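Page updated 24th September

# Skestberg Basement Dehumidifier

Item 2097. Made by Flistetero.

The Skestberg is a portable dehumidifier for basements, crawl space utility rooms, laundry rooms and finished lower levels. It takes up to 25 pints of water out of the air per day. It runs on a standard grounded household outlet and drains into its own bucket, through a gravity hose, or through the optional Asadi pump.

It is a mid-size unit. It suits a basement that smells musty in summer or has damp spots on the walls after rain. It is not meant for standing water, flood cleanup or an unheated garage in winter.

## What comes in the carton

- Skestberg dehumidifier with bucket installed
- Washable air filter, installed
- Gravity drain hose, 7 feet
- Hose adapter and washer, in a small bag taped inside the bucket
- Owner's manual and wall card

The casters are already on. Take the bucket out and remove the foam block behind it before you plug the unit in. The foam block holds the float still during shipping, and the unit will show a full bucket until it is gone.

Keep the carton for a few weeks if you have room for it.

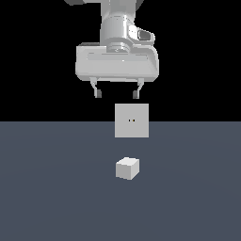
*Rendered view: arm and gripper over a slate-gray floor.*

## Controls

The control panel is on the top of the cabinet and faces up. It has a power button, up and down buttons for the humidity setting, a fan speed button and a timer button. The display shows the humidity in the room when the unit is running and the set humidity while you are changing it. After a few seconds it goes back to the room reading.

There are 2 fan speeds. High moves more air and dries the room faster. Low is quieter, and most people use it once the basement has dried out and only needs to be kept that way.

The room reading is taken at the air intake. A separate gauge across the room may show a different number, especially if it is near a window, a floor drain or the dryer. A small difference between the two is normal.

If the power goes out, the Skestberg starts again with the same settings when it comes back. The timer is cleared by an outage and has to be set again.

## Where to put it

Set the unit upright on a hard, level floor. If it has been laid on its side during the move home, stand it up and leave it overnight before turning it on.

Air comes in through the back and goes out through the top. Leave a clear space behind the cabinet and do not put boxes or laundry on top. A spot near the middle of the basement works best, but a wall is fine as long as the intake is not pressed up against it. In a basement with several rooms, leave the inside doors open. One unit will not dry a closed room on the other side of a wall.

Close the basement windows while it is running. If the dryer vents outside, check that the vent hose is tight. A loose dryer hose puts a lot of damp air into a basement, and it is a common reason that customers tell us their unit never shuts off.

Do not use an extension cord. Do not plug the unit into an outlet controlled by a wall switch, as someone will sooner or later turn it off with the lights.

## Draining

**Bucket.** The bucket slides out from the front and has a carrying handle and a pour corner. When it is full the compressor stops, the fan stops shortly after and the bucket light comes on. Empty it, slide it back until it clicks, and the unit starts again. In a wet basement you should expect to empty it every day at first, and less often after that.

**Gravity hose.** Remove the round cover at the back, screw on the adapter with its washer, and run the hose to a floor drain. The hose has to run downhill the whole way. A low loop or a kink will hold water and send it back to the bucket. Any garden hose with a standard fitting can be used in place of the one supplied if the drain is farther away.

**Asadi pump.** The pump is sold separately. It sits in the bucket space and pushes water up through a thin tube to a sink, a window or a standpipe. It comes with 25 feet of tube, which can be cut to length with scissors or a utility knife. The Asadi plugs into a socket inside the cabinet and does not need its own outlet. With the pump in place the bucket cannot be used, so put the bucket somewhere you will find it again.

The water is not fit for drinking or for pets. It is fine for a floor drain or the lawn. We do not recommend it for steam irons, humidifiers or fish tanks.

## Choosing a setting

Start at the middle of the range and leave it there for a week. If the basement still smells damp, lower the setting by one step and wait a couple of days. Very low settings make the unit run nearly all the time and use more power, and they can dry out wood trim and furniture in a finished room.

Expect a long first run. Concrete, carpet padding, cardboard and stored clothes all hold water, and the air reading will drop and rise again as they give it up. The Skestberg may run for several days straight before it begins to cycle. This does not harm it.

In most houses the unit can be turned off when the furnace has been running regularly. For a lot of our customers that is December, though it depends on the house and the climate.

## Cold rooms

The coil can collect frost when the room is cool. The Skestberg has an automatic defrost cycle. During defrost the compressor stops, the fan keeps running and the defrost light is on. It goes back to normal without any action from you. If the defrost light is on more than it is off, the room is too cold for this type of dehumidifier. Raise the heat a little or turn the unit off for the season.

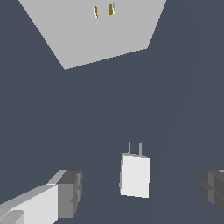

## Filter and cleaning

The filter slides out from the side of the back grille. Check it every month while the unit is in regular use. Vacuum it or rinse it under the tap, let it dry, and put it back. Do not run the unit without the filter, and do not put the filter in a dishwasher.

In a home with pets or a wood shop in the basement, the Konotus fine filter is a better choice. It fits in the same slot and catches more hair and sawdust. It is thicker, so airflow is a bit lower on the low fan speed. The Konotus filter cannot be washed and should be replaced when it looks gray all the way across.

Wash the bucket with dish soap and warm water every few weeks. If there is slime in the corners, a soft bottle brush will get it out. Wipe the cabinet with a damp cloth. Solvent cleaners will cloud the plastic over the display.

Before storing the unit, empty the bucket, pull the plug and leave the bucket out for a day so the inside can dry. Store it upright and covered.

## Noise

The Skestberg is about as loud as a window fan on high and noticeably quieter on low. You will hear the compressor start and stop. A rattle usually means the bucket is not all the way in or the unit is touching a shelf or a pipe. On a wood floor, a piece of carpet or a rubber mat under the casters takes away most of the hum in the room above.

## Common problems

**It runs but there is no water in the bucket.** Check whether the room is already below the set humidity. If it is, only the fan may be running. Also check the hose. With the drain cover off and a hose attached, the bucket should stay empty.

**The bucket light is on and the bucket is empty.** Take the bucket out and move the float with a finger. It should go up and down freely. Slide the bucket back in firmly.

**The air coming out is warm.** This is normal. A dehumidifier adds some heat to the room, and in a small room you will feel it.

**Water on the floor.** Look at the hose connection first. The washer is often still in the bag. If there is no hose, check the bucket for a crack and make sure that the drain cover is screwed down.

**Nothing on the display.** Press the reset button on the plug. If it trips again, stop using the unit and contact us.

## Parts and accessories

| Part | Notes |
|---|---|
| Standard washable filter | Same as the one supplied |
| Konotus fine filter | Disposable, same slot |
| Asadi pump | Includes tube and clip |
| Replacement bucket | Float included |
| Drain cover | Includes washer |
| Caster | Sold singly |

When ordering, give the item number, which is 2097, and the color of the cabinet. Buckets are matched to the cabinet and we will ask if it is missing. Filters and hoses fit either color.

## Warranty and returns

Flistetero covers the Skestberg for 2 years from the date of purchase, parts and labor, in normal home use. The filter and the casters are not covered. Use in a rental laundry, a greenhouse or any other business setting is outside the home warranty.

Keep the receipt. The serial number is on a label behind the bucket, and a phone photo of that label is the easiest way to send it to us.

Unused units in the original carton can be returned to the store. If a unit arrives with damage, leave it unplugged and contact us before sending it back. Used units go through warranty service and are not taken back at the store. The Asadi pump has its own warranty card, which is packed with the tube.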